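关于我们

Stenell 从事儿童玩具与教具的分类、配套和整理服务,服务对象为幼儿园、早教中心、社区玩具图书馆及玩具租借机构。公司现设 4 个业务组,分别负责入库登记、配件核对、收纳包装和目录维护。本页说明各项业务的范围、作业方法和交接要求。

业务范围

公司承接的物品以小型散件玩具为主,包括仿真食物、动物造型件、环形与串珠类玩具、拼插件、积木及桌面角色扮演用具。单件最长边超过 80 厘米的物品、充气类物品和骑乘类物品不在承接范围内。含电池的玩具可以承接,电池仓须由委托方在送件前清空,电池另行装袋。

目前在册的物品条目为 1,735 条。每一条目对应一种物品,同一物品的颜色变体合并为一条,在备注栏中区分。成套物品另建套装条目,条目下列出全部组成件及标准数量。

作业方法

整理工作在木质台面上进行。台面保持浅色,便于辨认小件和碎片。每批物品先整体倒出,再按类别分拣,最后逐件归入对应容器。同一台面上不同时处理两个委托方的物品。

分拣时遵循以下顺序:先取出造型完整、体积较大的物件,再处理成对件,最后处理单独的小型配件。成对件须并排放置,核对外形、配色和接口后方可归类。动物头部、车轮、杯盖一类从主体上分离的部件,按部件登记,不得按完整玩具登记。找到对应主体后,登记员在原条目下做合并记录,原部件编号保留。

仿真食物类占在册条目的比重较大,单独制定了归类规则。蔬菜、水果、主食和熟食分为四个子类,玉米归入蔬菜,番茄归入蔬菜,不按植物学分类处理。可切分的仿真食物以合拢状态计为一件,缺少其中一半的,登记为残件,放入待配区。
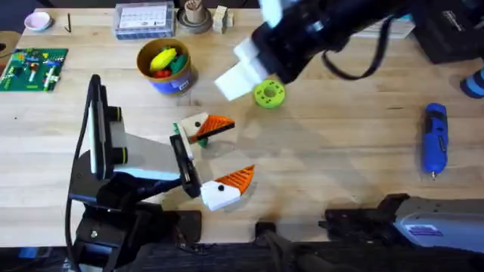 收纳容器分为圆筒、浅盘和带盖方盒三种。圆筒用于不怕堆叠的中等尺寸物件,装入量以顶部物件不滑落为准。浅盘用于薄片和拼图。带盖方盒用于珠粒和直径较小的环形件。容器外壁贴标签一张,标签写明条目编号、件数和所属套装,不写玩具的俗称。标签破损或字迹不清时整张更换,不在旧标签上覆盖粘贴。

环形玩具的归类在早期目录中较为混乱,同一物品曾分别登记为套圈、线轴和甜甜圈。现行目录统一以“环形件”为一级名称,外径、孔数和颜色写入属性栏。委托方沿用旧名称送件的,由登记员对照转换,交接单上两种名称并列。

检查与清洁

每件物品归位前检查三项:表面有无裂纹或毛边,涂层有无脱落,可拆部件是否牢固。任一项不合格的物品转入隔离箱,附检查单,不参与当批配套。隔离箱由委托方决定维修、报废或退回,公司不自行处置。

塑料件以中性清洁剂擦拭,晾干后装箱。木质件使用拧干的湿布,不得浸泡。纸质和纸板容器只做干式除尘,受潮变形的直接更换。织物类玩具由委托方自行清洗后送件。

目录产品

公司维护两种目录。Prullby 为部件级目录,收录全部散件和可拆部件,供核对与补配使用。Villalobos 为套装级目录,按使用场合编排,供幼儿园配置厨房角、商店角和动物角时查询。两种目录共用一套编号,前段表示类别,后段表示条目序号。停用编号不再分配给新物品。

Narnis 是公司使用的容器标签规范,规定标签尺寸、字段顺序和粘贴位置。委托方可以在自有容器上使用该规范,无须另行申请。规范每年 4 月修订一次,修订前印制的标签可继续使用至用完。

交接要求

送件时请附物品清单。没有清单的,由公司清点后出具初始清单,双方确认后开始作业。每批物品最多分 3 次送达,超出部分按新批次处理。完成后的交接资料包括终版清单、缺件表和隔离箱检查单。

缺件表列出标准数量与实有数量的差额。委托方日后找到缺件的,可随下一批送回,公司按原编号补入套装,不重新建档。

更新日期:2023-08-07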